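Speaker notes: House rules for two-armed cells
Kirsten Fogh, Livby meetup, 18 August 2021

Opening (keep it short, they've had lunch)
Hello everyone! Say how much I love this topic. Rules sound dull, but good ones are why you can hand a bench to a new starter in September and sleep at night. Our rule book at Junach began with 27 pages. It now has 12 rules on one sheet, taped where people stand.

Rule 1 - agree the shared space before anything moves
Two arms on one table can both reach the middle. Write down which arm has right of way there, and what the other one does while it waits. Ask the room: who has this on paper? (Pause. Look for hands.)

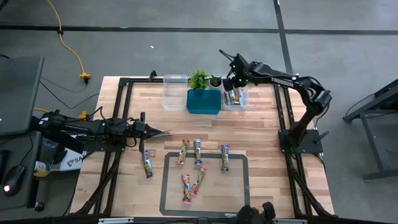 Sorting snack bars with an arm on each side of the table.

Point out that the goods are cheap and light, and people relax around cheap and light. The arm is the same arm whatever it's holding! So the risk assessment covers the whole reach, every time.

Rule 4 - change the goods, check again
My favourite, and the one that gets skipped. A bar is stiff, a crisp bag gives and crumples. Grip force, lift height and speed all get looked at afresh, and the first 5 picks run slow with a hand on the stop button.
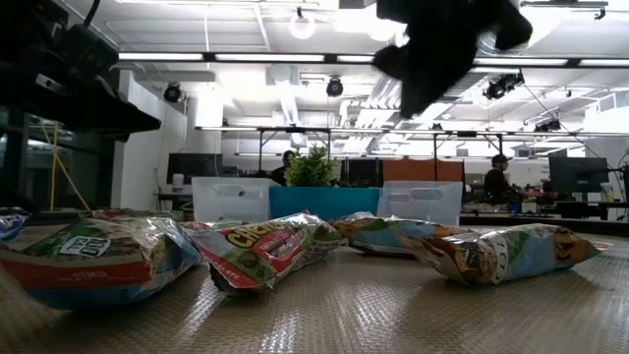 Eskildsen wrote back after the draft went round that slow first picks are fine, but the sheet should also say who is allowed to end the slow period, otherwise it ends when somebody gets bored. Quite right, and it's in now - the person who signed the check ends it.

Rule 7 - log every stop
Even the silly ones. We have 2,438 entries and I could happily read you all of them. Mention the plain wording: what stopped, who restarted it, what they looked at first. No blame column. Cables and floor leads get their own line in the morning check, before power goes on.
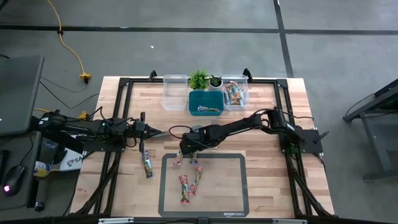
Questions and handout
Spare copies of the sheet by the door. If someone asks about formal standards, say the sheet sits under them and doesn't replace them. Leave the contact slide up.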